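From: Njoroge Athumani
To: Husedden snack swap list
Subject: Re: [swap] What goes in the June parcels?
Date: February 2020

On the weight question, Masanja wrote:

> I would like us to fix the limit before people begin shopping.
> Last time one parcel to Destcombe came to more than the others
> because of two glass jars. Also, can everybody please write down
> the energy of each packet? Two of our receivers asked for it.
> I don't mind if it is per packet or per 100 g.

Dear all,

I agree with the limit, and I propose 300 g of sweets for each parcel, plus 200 g for anything salty. Glass should stay at home. The padding from Grastorico weighs 60 g per box, so please count this also when you use the kitchen scale.

For the second point, I do mind a little. I think we should choose the "per packet" number. Most labels have both columns and it is easy to copy the wrong one — I did it myself in my first list. The chocolate Pocky is a good case, as the whole package is one serving of 39 g.
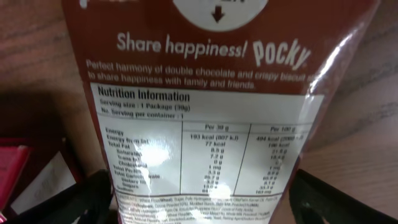
Back of the Pocky package: 193 kcal per 39 g, 494 kcal per 100 g.

So for this one you write 193 and not 494. Sugars are 13.0 g for the package. If you send three of them, the weight is 117 g and there remains enough place for a bar of chocolate or some toffees. I would put them flat on top, under the letter, as thin biscuits do not like heavy neighbors.

The text on the back says "double chocolate", so please write it on your list with the full flavor. One receiver does not eat chocolate, and she would like to know it before opening.

Could somebody who has the old list send me the names of the salty crackers? I have only the sweet half.

With kind greetings,
Njoroge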